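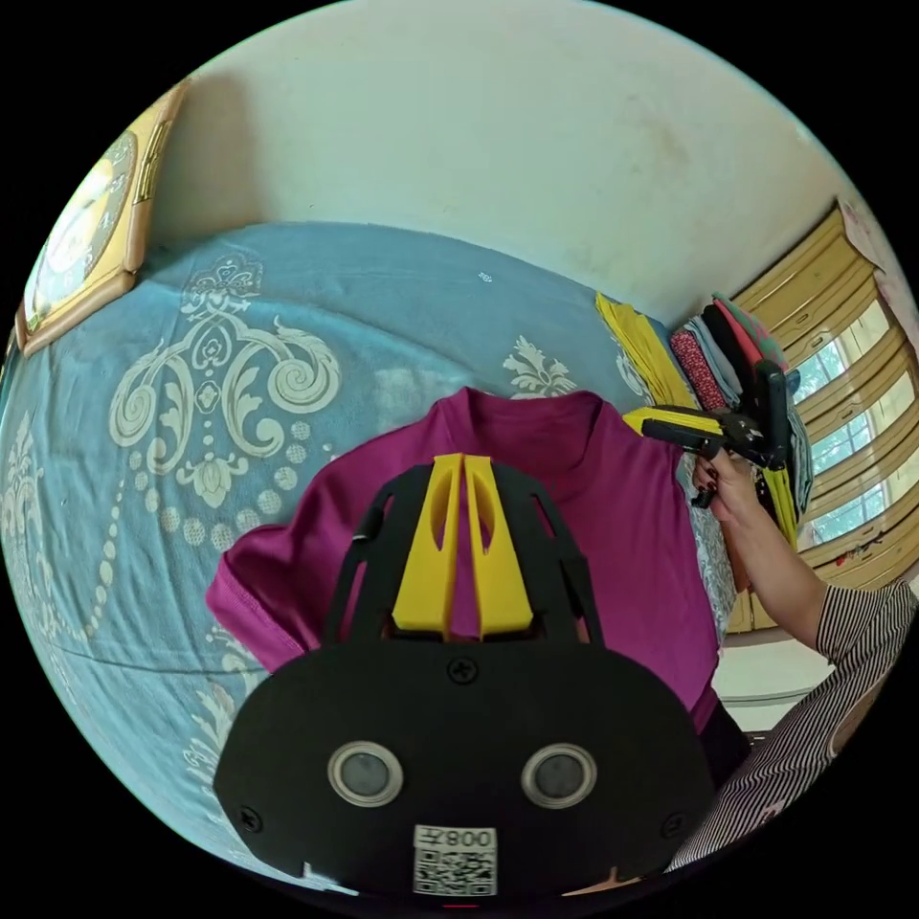

The hand-held pair with yellow fingers, over a T-shirt laid out on the bed

Progress report: comparing hand-held grippers for folding clothes
Prepared for the Wondemham fund, 28 Oct 2022

Dear all,

Thank you again for your patience over the summer, and for the kind note that came with the second payment. We are now far enough into the comparison to tell you something useful, so I hope you will forgive a report that runs a bit longer than the last one.

What we set out to do

You will remember that the grant pays for a fair trial of two sets of gripper fingers, the Dostex and the Vinda, on clothes in ordinary bedrooms. Both sets fit the same black housing. We wanted to know which of them the person folding would rather use, which gives us cleaner recordings, and which we should order in quantity for the Pastor arm next year. The trial is done with a tool in each hand, so that whatever we learn about fingers carries over to the arm without our having to guess at it.

Where we have got to

We planned 50 folding sessions for each set of fingers. The Vinda set is complete. The Dostex set stands at 42, and the remaining eight are booked for November. I had hoped to have both finished by now, but we lost a good fortnight to a batch of screws that were a shade too long and kept the fingers from closing fully. They have all been replaced, and I have asked for the sessions we recorded with them to be done afresh – they are not in the figures above.

T-shirts have gone well with both sets. A thin cotton hem is easy to pinch, and most people find their rhythm by the third or fourth shirt. Heavier things are another matter. Jumpers and anything with a lining tend to slide out of the Vinda fingers when you lift and turn at the same time, and we had 16 drops with them against nine with the Dostex, although of course the Dostex has fewer sessions behind it so far and I would not lean on that too hard yet.

What people tell us

Everybody mentions the wrists! The housing is comfortable enough for a few minutes, but by the end of a long pile the weight makes itself felt, and we now stop for a rest between piles. Several people also said that they would like the gap between the fingers to open wider, for getting hold of a folded edge several layers thick. Hamidreza Safavi has drawn up a wider version and we should have it printed before the next visit.

On the recording side, patterned bedding has given us less trouble than I feared. I had expected big swirling prints to confuse the tracking, and I was all ready to ask families to put plain sheets on, which always feels like an imposition. We have left the beds as we find them, and the tracks hold up nicely. Mirrors are still on our list of worries, and we are going through those recordings by hand. 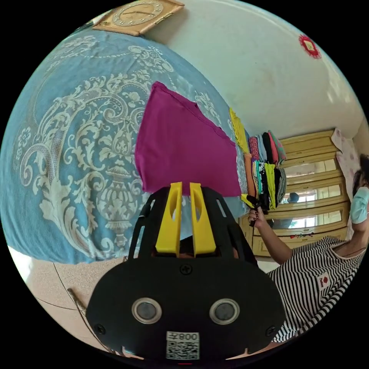
Money and the months ahead

Spending is a little under plan, chiefly because the second order of fingers has been held back until we know which set to buy. Travel has cost more than we allowed for, and with your agreement I would like to move what is left in the printing line across to cover it.

In November we will finish the Dostex sessions, try the wider fingers on jumpers and towels, and mount whichever set does best on the Pastor arm for a first go at a plain T-shirt. I will send the full table of drops and timings once the last session has been checked. If anyone from the fund would like to come along to a visit, please do let me know which week suits, and I will ask the family.

With warm thanks from all of us on the project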